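Unit 8: Preparing and Maintaining the Kitchen Cell

Purpose of this unit

Students who have completed Unit 7 will be familiar with the controls of a single arm. This unit covers the routine by which the kitchen cell is made ready for a working period, checked during use, and left in order for the next group. The same routine applies in the simulator and on the floor. Students must complete it in the simulator, without a fault entry, before they are given a bench booking.

The cell model used in this course is Pako, maintained by Hwa-young Myung. Joint limits and gripper settings are stored in the Torvik configuration file. Students may read this file but may not change it.

Terms used in these notes

Home: the stored rest position of the arm.
Approach: the slow part of a move, ending at contact.
Wrist view: the picture from the camera position at the gripper.
Overview: any picture from a fixed position in the cell.
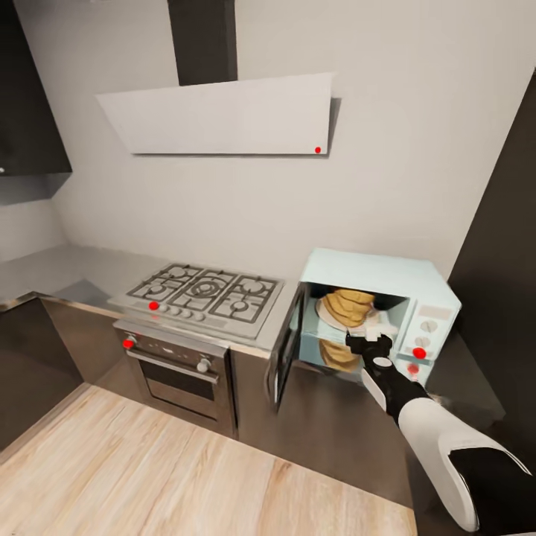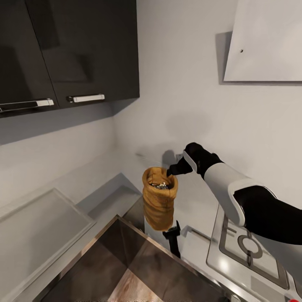
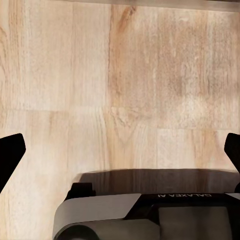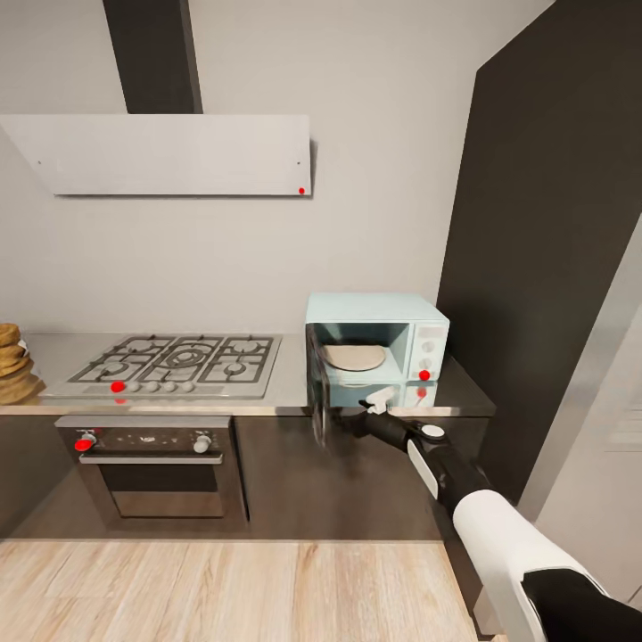 Department of Automation and Machine Maintenance
Course Handouts, Kitchen Cell Series

8.1 Loading the cell

Load the kitchen layout and wait until all views have refreshed. Compare the layout with the printed plan. The cooktop, oven and range hood are fixed items and do not move between layouts. The microwave is a jointed item, and its door angle is saved with the layout. Students frequently load a layout with the door at the wrong angle and then report a planning fault. Read the door angle first.

8.2 Checking the gripper

Open the gripper fully over a clear part of the table and study the wrist view. Both fingers should be visible, one at each side, with nothing between them. In the third picture the fingers are spread wide and the wood between them is clear; the lettering on the housing reads upside down from this view and should not be taken as a sign that the view has been turned. If only one finger can be seen, stop and enter the fault in the log.

Close and open the gripper 15 times at the standard speed. Record the closing force at the first and last cycle. A difference of more than 8 percent must be reported to the instructor.

8.3 Work near the microwave

The open door takes up much of the space in front of the oven. The first and fourth pictures show the arm coming in from the lower right with the door open to the left. Keep the approach on this side. The speed limit inside the door zone is 27 mm per second, and the limit must be set before the arm leaves home.

When the gripper is to meet a plate, check the contact reading at the plate edge before any further move is ordered. Do not raise the force setting to cure a slipping plate. Return to home and check the grip width.

8.4 Soft items

A fabric pouch changes shape when it is held, and the stored outline will no longer match it. In the second picture the pouch hangs with its mouth upward, above the faucet. For such items, set the clearance by hand using the Flunis panel and allow for the full hanging length.

8.5 End of period

Return the arm to home, save the log, and restore the standard layout. The finger pads on the floor machine are to be wiped with a dry cloth and inspected for wear. Pads are replaced after 300 hours of use, whatever their appearance. Replacement pads are kept in the Fivard cabinet and are signed out by Ainhoa Goicoechea.

Work to be handed in

One completed log sheet, including both closing force values.
A short written account of one fault and the steps taken to clear it.

Log sheets are due at the start of the Unit 9 session.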